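Course Materials > Household Skills > Unit 2 > Handout: Washing Up by Hand

Syllabus Handouts Reading Contact

Washing Up by Hand
Notes by Filipa Baptista, Zulcombe evening course

Welcome back, everyone! Last time we got as far as the pans and then ran out of evening, so I'm picking up with plates, which I know sounds like the easy part (and it is, mostly, but there are a few habits worth getting into while we're all still fresh).

Before you run any water

Scrape everything. I mean really scrape, with a spatula or the side of a fork, into the food bin. Then stack by size, with the big oval platters set aside, as they like to slide about and take the small things with them. Glasses go first while the water is clean, then silverware, then plates, then anything greasy.

How much water

A few of you asked about this after the May session. I measured my own small bowl at home and it holds 3900 ml, which does a family supper nicely if I change it once. For soaking a single crusty dish, 473 ml of hot water – that's a pint – and 20 minutes of patience will usually do the job.

The rack

Put the rack where you can reach it without dripping across the counter. In a roomy sink it can stand right in the basin, and then the drips go straight down the drain and you have no tray to empty. Plates stand on edge, all facing the same way, with a little air between them. Hold a plate by its rim as you move it from the faucet to the rack, and keep a thumb underneath if it's a wide one.

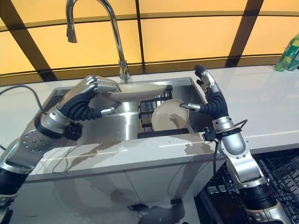
Drying and putting away

Air drying is fine for plates, and I'd leave them be until after coffee. If you need the space sooner, use a clean, dry towel – the thin cotton kind, please, as the fluffy ones leave lint on everything. Bring one of your own to the next class.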